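How do I get rid of the sticky film on an old wooden board without wrecking it?

Posted Nov 26, 2023 in Kitchen and Household

I picked up a big wooden board at an estate sale in October. I paid too much for it, but the other bidder annoyed me. It's pale wood, maple if the seller can be believed, with a lot of nice figure in it and a few knots.

The trouble is the surface. It's tacky all over, like a movie theater floor. I've washed it with dish soap twice and it dries out looking fine, then by evening it grabs at my sleeve again. I put a bag of flour down on it and had to peel the bag off. My mother-in-law says to soak it in the tub overnight with bleach. My mother-in-law also owns one warped cutting board that she uses as a bowl, so I thought I'd ask around first.

I'd like to roll pie dough on it at some point. Is this fixable, or did I buy a very large trivet?

narnby_pie_dept

15 replies hidden by your filter settings, showing best first

Jolene Mahuika
Member since the old site

Please don't put it in the tub. A wide board that takes on water on its faces and edges will cup, and if the glue lines are old it can let go at the seams too.

What you're describing is almost always cooking oil. Somebody treated it with vegetable or olive oil for years, bless them, and that stuff never cures. It sits there getting gummier. Dish soap takes off the top layer and the rest creeps back up, which matches your evening sleeve problem.

Go at it dry first. Get a plastic bench scraper or an old loyalty card and push it along the grain. You'll be appalled by what comes up. Wipe the scraper often and keep going until it stops collecting brown stuff.

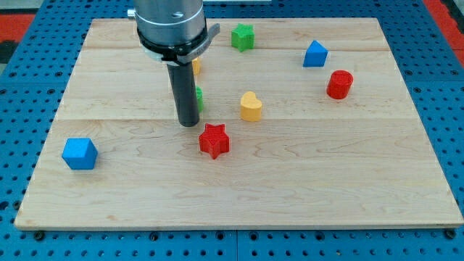
After the scraping, cover the whole face with coarse salt and rub it around with half a lemon. It's messy and your hands will find every paper cut you've ever had. Leave it for ten minutes, scrape it off, wipe with a damp cloth and stand the board on its edge so air gets to both sides. Give it two full days before you decide anything. It will look worse on the first day. They all do.

If it's still tacky, sand it. Start at 120 grit if the gunk is thick, then 180, then 220. Wipe it with a damp rag between the last two so the fibers stand up and you can knock them down again. Go with the grain, and don't camp out on one knot trying to make it perfect or you'll have a dip in your pie crust forever.

Then food-grade mineral oil, as much as it will drink, left overnight and wiped off in the morning. Repeat until it quits drinking. My own board took most of a week and I started to take it personally.

One more thing – smell it before you start. If it smells like crayons or old paint, the oil has gone rancid and you should skip straight to sanding. If it smells like varnish, stop and find out what's on it before any food goes near it.

hnatiuk504

Bleach. Works on everything. Mine was fine after and that was a plastic one.

getora_kitchen

Agree with Jolene on nearly all of it, though I'd do baking soda paste instead of the lemon. Same result and it doesn't sting. Spread it on, wait, scrape, wipe.

I'd also buy the mineral oil at the drugstore, where it's sold as a laxative and costs a fraction of the bottle with a picture of a cutting board on it. Check that it's plain mineral oil with nothing added. You will get a look from the cashier if you buy four bottles. Let them wonder.

Don't sand indoors, either. I did mine in the dining room with the windows open and found dust in the sugar bowl at Easter.

narnby_pie_dept

Update from me. It smelled like crayons, so I went straight to the sandpaper, out on the porch in a coat. The tackiness was gone by the time I got through the 180. First coat of oil is on now and it drank the lot in an hour.

I've told my mother-in-law that I used the bleach.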